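论坛首页 > 居住与物业 > 租赁实务
主题:关于退租时墙面“正常损耗”认定标准的讨论

楼主:蓝灰墙角
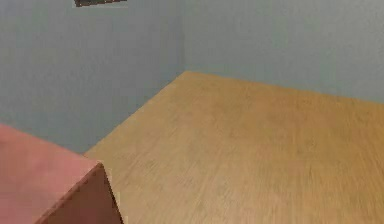

各位业主、承租人及物业同行:

现就退租验收中墙面与地板损耗的责任划分问题发起讨论,请各位依据实际经验发表意见。

本人在Lundarent小区持有一套小户型住宅,委托Etholm物业代为出租。上一任承租人居住满2年后退租,验收时双方对墙面状况产生分歧。物业出具的验收单载明“墙面轻度污损,建议整体重刷”,费用拟从押金中扣除。承租人认为该情形属于正常使用所致,应由出租方承担。合同中仅有“保持房屋完好,正常损耗除外”一句,未对“正常损耗”作进一步约定。

请教三个问题:第一,墙面自然褪色、轻微擦痕是否应计入正常损耗;第二,如确需重刷,费用应否按使用年限折算;第三,木地板的浅表划痕应如何处理。

2楼:租务旧档

就第一个问题答复如下。褪色、泛黄以及家具靠墙形成的浅印,通常视为正常损耗。钉孔、胶痕、涂鸦以及因漏水未及时报修而造成的霉斑,则一般由承租人承担。建议楼主先核对验收单中的“污损”具体指何种情形,物业用词过于笼统,不足以作为扣款依据。

3楼:南坡业委

不同意2楼关于钉孔的表述。承租人悬挂少量轻型物品属于合理使用,合同未禁止的,不宜一概要求赔偿。本小区曾协商处理过类似事项,最终由出租方自行填补,承租人未支付费用。

4楼:租务旧档

回复3楼:协商结果仅对当事双方有效,不能作为普遍标准。钉孔的数量、深度及墙体材质均应考虑。本人坚持认为,未经书面同意在墙面打孔的,承租人负有恢复义务。

5楼:Lacey Parsons

本人从事租赁验收工作已有15年,现就第二个问题提供意见。

墙面涂料具有使用周期。本人所在机构内部按6年折算,超过该周期的,重刷费用全部由出租方承担;未超过的,承租人仅就其造成的损坏部分承担剩余价值。因此,楼主首先应查明上一次粉刷的时间。倘若交房时墙面已使用多年,则以全新粉刷的价格扣除押金,理由并不充分。

另需注意,局部修补与整体重刷应予区分。浅色墙面局部补漆容易出现色差,这是施工问题,不应当然转化为承租人的责任。

6楼:蓝灰墙角(楼主)

感谢Parsons女士的意见。经查阅旧单据,上一次粉刷由Lambert装饰承接,距今8年。照此计算,物业的扣款建议确有不妥。但物业经办人员答复称,其验收标准并不考虑折旧,且合同附件已由双方签字确认。

7楼:木作存疑

请楼主将附件中的相关条文贴出。签字确认的是交接清单还是赔偿标准,二者性质不同。

关于第三个问题,实木地板与复合地板的处理方式存在差别。实木地板的浅表划痕可以打磨后重新上漆,复合地板通常只能更换损坏的板块。本人曾使用Fokar修补蜡处理细小划痕,效果尚可,但较深的压痕无法掩盖。走动频繁区域的光泽减退,应归入正常损耗。

8楼:南坡业委

补充一点。地板的验收应在自然光下进行,并由双方同时在场。仅凭一方单独拍摄的照片认定划痕,容易引发争议。

9楼:旧约必守

本人意见与上述多数回复相反。出租方交付房屋时状态良好,承租人即应以相同状态返还。如一概以“正常损耗”为由免责,出租方的维护成本将持续上升,并最终反映在租金之中。建议今后在合同中明确约定退租时由承租人支付固定的清洁与粉刷费用。

10楼:Lacey Parsons

回复9楼:租金本身已包含房屋正常使用的对价,再以固定费用形式重复收取,容易引发纠纷。如确需约定,应在签约前以显著方式提示,并说明费用的计算依据,不宜在退租时提出。

11楼:旧约必守

签约自愿,条款清楚即可。本人保留意见。

12楼:蓝灰墙角(楼主)

回复7楼:附件已找到,标题为《房屋交接清单》,内容为家具、钥匙及水电表读数,未涉及赔偿标准。本人已书面通知Etholm物业,要求撤回墙面重刷的扣款项,并将押金余额退还承租人。地板部分经双方现场核对,承租人同意自行承担一处较深划痕的修补费用,其余不再追究。

新租约拟于4月签订,届时将增加墙面与地板状况的书面说明,并注明最近一次粉刷日期。如有同类条款范本,请在本帖内提供,谢谢。

13楼:租务旧档

范本可参照本版资料区的《交接状况说明书》。建议另加一条:承租人如需打孔,应事先取得书面同意。此条与3楼意见不合,请楼主自行斟酌。

相关主题
押金退还期限的约定方式
提前解约的通知义务与违约金
卫生间漏水:楼上业主、物业与承租人的责任
家电老化维修费用由谁承担
转租未经同意的处理程序

联系管理员 | 版规 | 版权所有 © 2022 居住与物业论坛 | 返回顶部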